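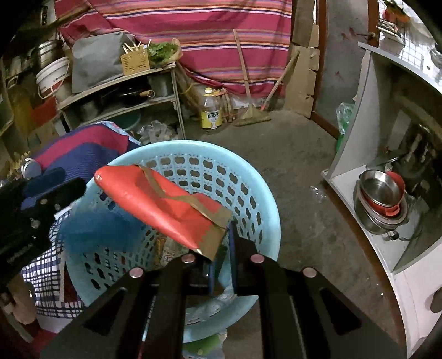

Issue 53

Questions people keep asking about the home collection work

I get handed these because I'm the one on the team who complains the most. Lucimara Guerra runs the collection side and checked the facts. The opinions are mine. R. Holanda

What are you collecting?

Examples of ordinary household handling, done by people in lived-in homes with a gripper in each hand. A camera on the gripper records what the fingers see. Somebody picks up a package over a laundry basket, and that becomes one example. The set is called Godoy. The model trained on it is called Culent, and people mix the two up constantly, including in our own slides.

Why not just drive a robot around?

Money and time, mainly. A person with hand-held grippers can get through a kitchen in an afternoon. A robot needs a van, a flat floor and Wellington Teixeira standing next to it with his thumb on the stop button. I accept the argument as far as it goes. It doesn't go as far as the brochure says. A human wrist does things our arm can't do, and an example our arm can't copy is a nice video and not much more. We throw those out when we catch them. I doubt we catch them all.

How many examples do you have?

The target for the first round was 3,000. We have 2,000 that passed review. The other number I'd like people to quote is 900, the ones we rejected, and I have never once heard it quoted.

What gets an example rejected?

Fingers out of view at the moment of contact. Lost tracking. A grasp the operator clearly rescued with the side of a hand. Two-handed work where one gripper does nothing useful and is just parked in the picture. Also anything where the person recording was told how to do it "nicely." Benedito Pimentel reviewed a batch in August where every package had been lifted at the same angle and at the same speed, and he sent the whole lot back.

Isn't a cluttered room bad data?

I thought so, and I lost that argument. Early recordings were made on a white table with one object on it, and the model trained on them was very good at white tables. Now we ask for rooms as they are: a shelf with a wok and greens on it, a cabinet full of nested pots, a broom against the wall, packets in the basket under the one you want. Plastic is the worst of it. Crinkled clear plastic changes shape when you look at it sideways, and depth estimates on it are close to made up.

What I still don't buy is that clutter by itself gives you a model that works anywhere. We have 53 homes. That is 53 homes' worth of clutter. Anyone who tells you it stands in for "the real world" has something to sell.

Does more data fix it?

Sometimes. Going from a few hundred to a couple of thousand helped with soft packages and did nothing I could measure for thin handles. If someone shows you a curve that only goes up, ask which tasks were left off.

Who does the recording?

People recruited by Lalitz, a contractor. They are paid by the hour. We used to pay by the example and got exactly what you'd expect, which was a lot of short, easy examples.

Do operators need training?

A morning. The first hour is for calibration and the rest is for unlearning. New people grip too hard and move too carefully. Ronaldo Fagundes teaches the session on Thursday and tells everyone to drop something in the first ten minutes so they stop being scared of it.

Should we keep the failed grasps?

Yes, labeled as failures, if the fingers stayed in view. A recording of a slip and a second try is worth more to me than another clean lift. The labels are a weak spot, though. Two reviewers will disagree over whether a package nudged into place was "placed." We have written the rule down three times now and I expect a fourth.

What about privacy?

Everyone living in the home signs before anything is recorded. Faces and mail are blurred afterward. Hands are left in. A household can ask for its recordings to be pulled, and they are, but a model already trained on them isn't retrained that same day. People should hear that before they sign, and until this spring the form didn't say it. It does now.

Can Culent unpack my groceries?

No.

Can it move one package out of a basket?

In our test rooms, often. In a home it has never seen, less often, and I won't print a rate until somebody outside the team has run the test. Flako, our test rig, is free for visiting groups who want to try. Bring your own basket and your own packages, please. Ours have been used so much that the model probably knows them by heart.

Where do I send corrections?

To Lucimara. Complaints about tone come to me.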